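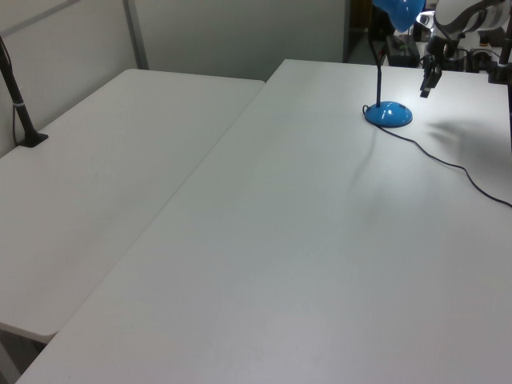
Workspace for the lamp task, two tables, arm at upper right.

Teleoperated demos of pressing a lamp switch: policy stops short of the base

Asked 22 December 2022 by Belmiro Mendes
Tags: imitation-learning, teleoperation, gripper, contact

I am recording demonstrations of a simple task: move the gripper to the base of a desk lamp, press the switch, retract. The operator drives the arm with a Pusten hand controller, end-effector velocity mode, gripper closed for the whole episode. I have 97 episodes. Observations are two fixed camera views plus joint positions, logged at 30 Hz. Actions are the commanded end-effector deltas.

After training, the approach is fine. The gripper arrives above the base, descends, and then hangs a short distance over the switch. Sometimes it stays there until the episode times out. If I nudge the lamp by hand it occasionally wakes up and finishes the press.

Things I have tried:
Training longer. No change.
Dropping the joint positions from the input. Approach got worse, hover remained.
Lowering the action smoothing in the Navarro logger from 5 samples to 1. Slight improvement, maybe.

Is this a data problem or a model problem? I would like to avoid re-recording everything if possible.

2 answers

Answer 1, accepted, by Sérgio Figueiredo

Data problem, most likely. Plot the commanded velocity norm against time for a few episodes and look at the segment just before contact. Operators slow down and stop above a small target while they judge depth on a screen. In your logs that shows up as a run of near-zero actions with almost identical observations. A single-step policy learns that the correct action at that pose is to do nothing, and doing nothing keeps it at that pose.

What worked for me on a similar push-button task:

1. Filter idle samples. I remove any sample where the commanded delta is under the noise floor of the controller and the gripper state does not change. Keep the idle samples at the end of the episode if you need the policy to stop on its own.

2. Predict a chunk of actions instead of one. At 30 Hz I use a chunk of 20 steps, so the prediction spans most of a typical pause.

3. Give the operator a better view of the depth. With velocity control over a small target, a low side view helps more than a second overhead one. Put the monitor next to the controller so they are not turning their head.

4. Check the clock offset between the controller and the cameras. If images lag the commands, the press is paired with a picture from before the descent has finished. Tap the table with the gripper and compare the timestamps of the command and the first image showing contact.

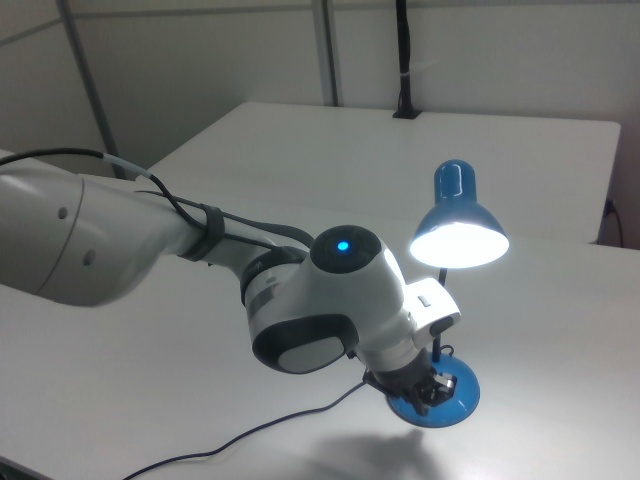
What control mode should the operator use for the last part of the descent?
Position mode with a reduced scale factor. In velocity mode any small offset in the stick becomes drift, and the operator spends the final stretch correcting it. Switch modes with a foot pedal or a spare button, and log the mode as its own channel so you can tell the segments apart later.

On re-recording: you probably do not need to. After filtering, 63 of my episodes were usable and the hover was gone. Discard any episode where the operator missed the switch and went back up for a second try, at least for the first training run. You can add them back afterward to see if they help with recovery.

One more check. If the action you log is the raw command, the force at the switch comes from the difference between commanded and measured position. If you log measured position as the action, that difference is lost and the policy will touch the switch without pushing it. You say deltas are commanded, so you should be fine, but verify it in the file and not in the config.

Comments (2)
Belmiro Mendes: Plotted it. Long flat section before contact in nearly every episode. Filtering now.
Belmiro Mendes: Filter plus chunks fixed the hover. Clock offset was small. Accepted.

Answer 2, by idgate_user

Had the same thing with the Inent driver and reinstalling it helped. Also try kinesthetic teaching, you just hold the wrist and move it there yourself. Much quicker than a controller.

Comments (1)
Sérgio Figueiredo: Hand guiding puts the teacher's arm in both camera views. With image observations you would need to replay the trajectory and record the images on the replay.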